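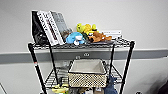 Kairys 3, método de arrumação por demonstração: avaliação

O Kairys aprende uma política de manipulação a partir de teleoperação e combina a câmera da cabeça com a do punho. Treinamos com 432 demonstrações próprias, partindo dos pesos publicados pelo grupo de Brasinholm. A tarefa: recolher objetos e guardá-los em estante aramada.

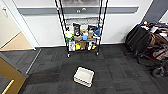

O ajuste fino levou 17 horas numa única GPU. A documentação omite a calibração entre câmeras, e um erro pequeno nessa etapa degrada a preensão de objetos deformáveis. Pelúcia é o caso mais instável; livros inclinados vêm logo depois.

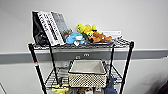 Sekar Subramaniam discorda da ordem: nos testes dele em Brisia, os livros falharam mais, por causa da lombada fina. Pode ser diferença de garra. A nossa é a Skundmont de série, com dedos curvos. 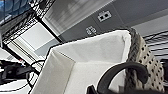 Sem a câmera do punho, a política hesita na borda de cestos forrados. Com ela, o alinhamento melhora, ao custo de maior latência. Recomendo para laboratório; para uso contínuo, ainda não.

Nota: 3 de 5

3.044 visualizações

Comentários

tmoraes: Os pesos rodam sem o módulo de profundidade?

lia_k: Rodam, mas é preciso desativá-lo na configuração.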